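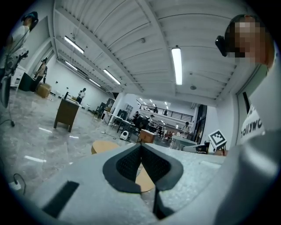
Jedulora Hand Gripper and Roklow Training Software: Review

I bought the Jedulora to find out if a small shop could teach a robot arm to do its dull jobs. I run a packing room and we lose a lot of hours to clearing tables and putting small items back in their boxes. The kit is two grippers you hold in your hands, plus the Roklow software. You do the chore yourself with the grippers, the software learns from it, and the arm (sold separately, ours is a Ceto) tries to copy you.

Setup

Setup took most of a morning. The manual is thin and skips the part about matching the left and right grippers, so we did that twice. Fongchan Sombatkul, who handles our tools, got it going in the end. After that it started up fine every day in December.

Using the gripper

The grip is comfortable for the first 15 minutes. After that I feel it in the wrist. The jaw is a V shape with ridges inside, good on box edges and handles, poor on anything flat like a sheet of paper or a coin. Glass needs a slow hand. The jobs we cared about were light ones, the sort you get from a round table with an organizer box and a small glass jar on it.

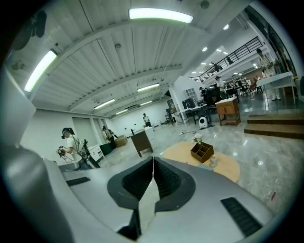 What the arm can do now

We recorded 373 runs of one job, moving a jar from a table into a box. With the first 300 the arm was hit or miss. With all of them it got the jar in most of the time, as long as the box stayed where it was. Turn the box sideways and it missed again.

Wiping a table went better than I expected. Folding a towel did not work at all. Rungnapa Mahawong at Paisan, where we bought the kit, told me to plan on 2000 runs for cloth. I don't have the staff for that.

Should you buy it

For one simple job that never changes, yes. For general tidying, at home or in a shop, no, a person is still much faster. The grippers are well made and I would buy them again. I'd wait on the arm.

Spare finger pads are extra and ship separately.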